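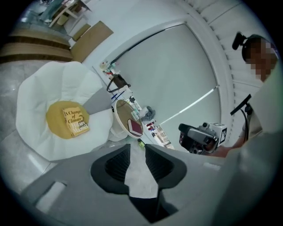
The Window Corner, Before the September Tidy

Ayanda Ngcobo and Hema Poduval look after the reading corner on the second floor of the Aidoo building in Arnport. It gets a full clear-out every September. This page covers the chair, the side table and the sill as they stood before the work began. Other rooms are on their own pages.

The chair and the table

The white petal chair with its round mustard-yellow cushion is the seat most people go for. On the cushion is "A Change of Climate" by Hilary Mantel, which goes back to the fiction shelf. The chair stays where it is. It was bought secondhand from Brinetti for $255, delivery included, and the cushion came with it.

The side table is small and round, with a white rim and a wooden top. It holds a dark red book and, toward the back, a smaller light-colored booklet. Both will be checked against the loan list. The green container on the floor by the table is to be moved so the vacuum can get through.
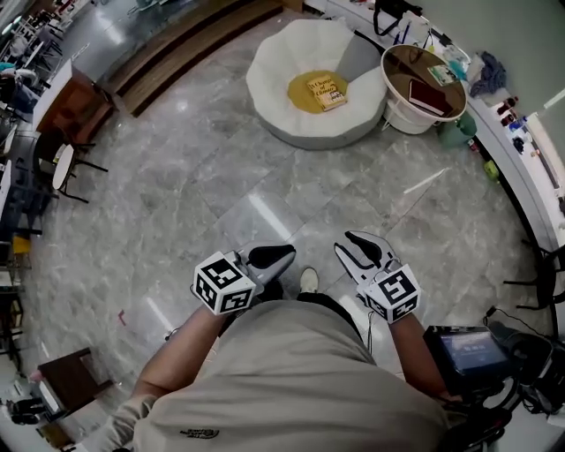

The sill

Small bottles collect along the window side, and a crumpled cloth has been left among them. Bottles with a readable label go to the supply closet. Anything without one goes in the bin by the elevator. The cloth goes in the wash.

Bags and pens

The brown handbag with the black strap will be kept at the front desk until 9 p.m. and then locked in the office. The two blue pens go in the desk drawer.

Blind and floor

The gray roller blind gets wiped down last, while it is pulled all the way down. Trundeo does the floors once the furniture has been shifted. Their quote for the whole level was $400, the same as last year.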